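Mududdale Community Laundry Room — Monday walk-through, 12/10/2026
Checked by: Princess Manalo

1. Dryer lint screens. OK on three, not OK on the fourth. I pulled out a wad the size of a hamster! Please, please clean the screen before AND after your load.

2. Dryer vent hose (back wall). OK. I had it re-clamped in July and it's still nice and snug.

3. Washer hoses and shutoff valves. OK, but washer 2 has a little crusty buildup on the cold side. I'll wipe it off and look again next week — if it's back, I'm calling Prerik to swap the hose.

4. Floor drain. Slow. I poured a bucket in and it took its sweet time going down. Drain snake is on my list.

5. Fire extinguisher. OK. Needle in the green, pin in place, tag signed.

6. Exit door. NOT OK when I got here (somebody had parked a cart in front of it). Moved it. Fixed, but I'm marking it anyway so it shows up on the record.

7. Ironing corner. Cord on the old iron is fraying near the plug, so I've taken it home with me. The new one is a Sullden, $27 on sale, and it shuts itself off, which makes me so happy.

8. Detergent shelf. OK. Lids on, nothing leaking, bleach down low where it belongs.

9. Folding table. OK. No wobble, no snags along the edge. Jeans and other heavy stuff can go back to being folded here.

10. Lights. One tube flickering over the sink. Dalisay has the key to the supply closet, so I'll bug them for a spare.

Next check is the same time next week, and I'll do the drain first.
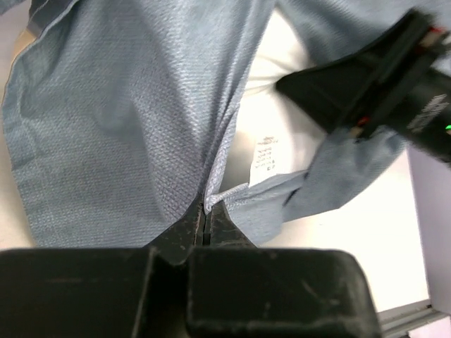 Oh, and if you get here before me, the mop bucket needs to go back under the sink — I left it by washer 2 to remind myself about that hose.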